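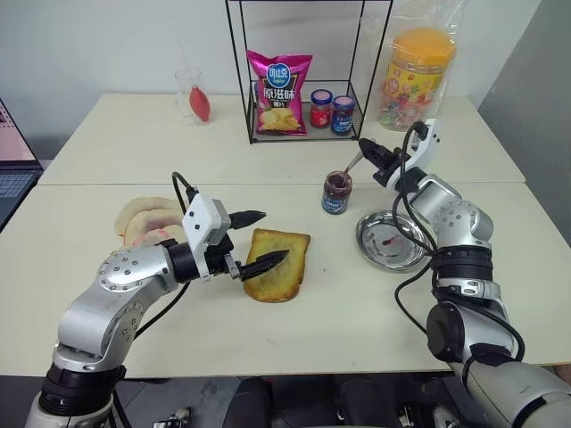 买一套双臂工位，预算表里最容易漏掉哪一项？
最容易漏掉的是线缆、备用指尖和运费，三样都不在供应商的首页报价里，加起来却够你回去重新签一次字。

搜索本站 输入关键词 搜索

开个串，讲讲我这一季怎么替组里做设备预算。我负责填表，不负责调机器，所以技术上说错了请温柔一点，数字说错了可以不温柔。

先说现状。手头的活儿是早饭：吐司、果酱、餐具、盘子。一条胳膊管面包，另一条管果酱罐子那边。跟人说我们在做自动化，人家脑子里是车间和火花，然后看见一片吐司搁在奶油色的桌面上，表情就比较难形容。

财务看完立项说明只问了一句：这个活儿请个人来做要多少钱？我说这个问题我们暂时不讨论。

报价我要了两家，Flendale和Paltum。Flendale的单子很漂亮，封面有目录，目录有页码，价格在最后一页，字号也最小。Paltum的单子是一张表格，列名有两处拼错，但是运费、税、保险全在里面，一分钱没藏。我对拼错字的人一向有好感，从此更有了。

Flendale那份我来回读，数出来17个单列的选配项。其中一项叫“基础安装服务”。我写信问不买会怎样，对方回复：设备将以未安装状态交付。非常诚恳。

另一项叫“标准线缆组”。我又写信问，不买标准线缆组，胳膊怎么通电？对方说可以选购“加长线缆组”。

说到线。凡是没在工位旁边站过的人做预算，线缆那一行都填零。我第一版也填零。现在看着这些黑线，有绕过支架拱上去的，有垂到盘子边上的，有鼓出来一圈晃在桌面上头的，每一根我都想贴个价签。理线的扎带、线槽、魔术贴，我另开了一行，叫“杂项（线）”。领导问为什么还有一行“杂项（其他）”，我说因为线值得单独一行。

组里真正懂机器的是Gitau Mabula。我把两份报价拿给他，他看得很快，在Flendale那份上划掉8项，在Paltum那份上加了4项，然后把两张纸叠在一起还给我。叠好的纸我没敢重新分开，怕忘了哪张是哪张。

他加的四项我抄在这里，给以后做预算的人省点事：
备用指尖
腕部支架的备件
同规格螺丝一盒
急停按钮的延长线

我问螺丝也要写进设备预算？他说你看一眼关节上那一圈小螺丝，再想想掉一颗滚到地上是什么光景。我看了一眼，写进去了。

再说指尖。又黑又尖的两根，张开的时候像要夹一张很重要的纸。碰到果酱以后怎么清洗，手册里只有一句“请保持清洁”。于是我把清洁用品也写进来了：无绒布、酒精、中性清洁剂。采购系统里没有“机器人清洁”这个类目，最后归在“茶水间用品”下面，审批快得惊人，是全表第一个通过的。

顺便汇报，食品耗材也走预算。果酱、吐司，按月报。财务问能不能买便宜一点的果酱，我说可以，但稠度不一样，数据就不好比。这句话是Gitau教我的，我负责面不改色地讲出来。

财务又问，做完的吐司怎么处理。我写“报废”。她盯着这两个字看了很久。

后面架子上那包可比克原味滋没进预算，旁边那大罐糖也没进。哪天谁要拿它们报销，请先来找我，我好提前想类目。
（更正：是“原滋味”。字打反了，报销单上要是这么写会被退回来。）

有人私信问租划不划算。我认真算过。Tyagi那边能租，按月付，含保养，听上去很省心。合同附件里写着：接触食品或半流体的，每次归还另收深度清洁费300元。

我去问“半流体”的定义。对方客服反问我打算用什么。我说果酱。那头安静了一会儿，说果酱肯定算。我又问花生酱，她说她需要请示。到现在还没请示完，我觉得她是个负责的人。

租还有一层麻烦：租来的设备不让改支架。我们腕子上那个白色的支架和外壳，上面留着好几个深色的孔位，Gitau看见孔位就会产生想法。把不让打孔、不让换件的机器交给他，我得另外编一笔安抚费用。

所以结论偏向买。偏向而已，字还没签。

接着是场地，这里我交过学费。桌子原来没进预算，因为“桌子我们有”。有是有，两块拼的，中间一道缝，横着过去。细是很细，可每次从那儿过我都忍不住用手指摸一下高低。Gitau说可以标定。我说那我能不能买张整的。他说也可以，然后继续标定原来那张。

我还是把整张桌面写进了下一版，备注“防缝”。审批人问什么叫防缝，我请他来现场摸。他摸了，批了。我准备以后所有难解释的条目都请人来现场摸。

培训费。Flendale按人头收，Paltum送一次，超出再算。我一开始给全组都报了名，包括我自己。Gitau问我学了要干什么，我说万一你休假。他说我休假的时候，请你不要碰。培训费就这样省下一份，节约说明里我写的是“优化人员配置”。

交货期也聊一句。Goltside仓库那边跟我确认，十一月到的货可以先放他们那里，不收头一阵的仓储费，但木箱必须能用叉车叉。我转头问Flendale木箱能不能叉，他们发来一份新的报价，多了一行“可叉木箱”。

Paltum对同一个问题的回答是：“能。”
我把这个字截图放进了比价附件。

有位朋友在底下问我折旧怎么算。胳膊按设备走，夹爪按易损件走，盘子按低值易耗品走，勺子目前无主。勺子是谁从家里带来的还是从食堂顺来的，没有人肯认，我这边建不了资产卡片。要是进审计，我打算装作没看见它插在果酱罐里。

盘子倒是建了卡片，贴标签的时候才发现标签怕水。现在盘子上有果酱，标签在我抽屉里，账实相符，位置略有出入。

还有人说你们为什么不直接上一条胳膊，省一半。我问过同样的话。Gitau没回答，递给我一罐没开的果酱，让我把左手放口袋里。
我后来把“双臂”那一行的说明改得很硬气。

给同样要填表的人几点实在的：
报价单从后往前看。
让供应商书面写清楚“不含”什么，别只听他讲含什么。
备件跟主机一起下单，分开下运费要再来一遍。
拿去给真正要用的人划一遍，划完别改回来，哪怕总数会好看一点。
留一笔没有名字的钱。我的那笔叫“现场调整”，第一个花它的是一卷胶带。

关于“投资回报”那一栏，模板是公司统一的，必须填。我填的是“提升涂抹一致性”。系统提示请填写数值。我填了个零，系统说不能为零。我去找管系统的同事，他说大家都填1，于是我们的回报率和隔壁买打印机的一样。

目前进度：Paltum领先，Flendale刚刚来信说可以把“基础安装服务”免费送给我们，条件是本月内签。我回信问送的这一份包不包括线。等回复中。

早上去看了一眼，胳膊还悬在那儿，一边对着吐司，一边够着罐里那根餐具。我抱着笔记本在旁边改表，改到第二个工作表发现公式引用错了行，把果酱的单价乘到了机械臂上。有那么一小会儿，我们的预算极其宽裕。

已改回来了。新版发到共享盘，文件名里带“最终”的那个不要打开，打开带“再改”的。

最后更新：11月，下午

相关内容
采购系统类目对照：找不到类目时先试哪几个
Flendale选配项逐行翻译（未完）
夹爪指尖备几副才够，各组说法汇总
租还是买：Tyagi合同附件读后
木箱、叉车和Goltside仓库收货须知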